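I've had the Skatska diaper caddy since March and I'm smitten! It has 4 pockets plus a long middle bit that swallows wipes, creams and a spare sleeper.
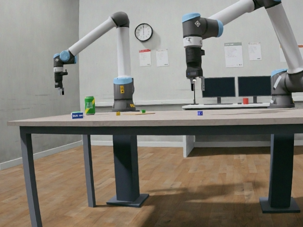
The handles are soft, so I can haul it upstairs with a baby on my hip – big win.

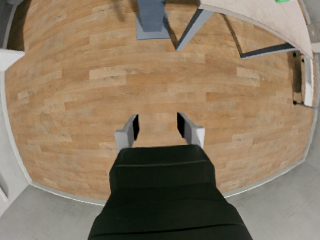 3 min read

My one gripe is the snap on the side pocket. It's stiff, and at 2 a.m. I don't have the patience.
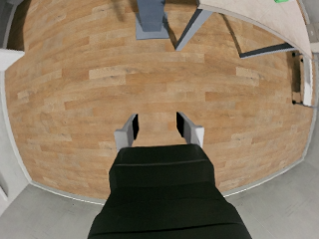

I had the Bitstead one with my first and the lining peeled, so I'm watching this one closely (so far so good!).

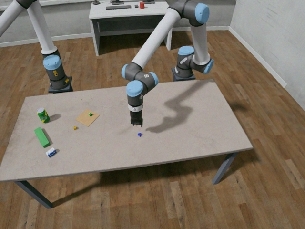 It comes in oat and moss. I got moss, and I'd buy it again for a shower gift.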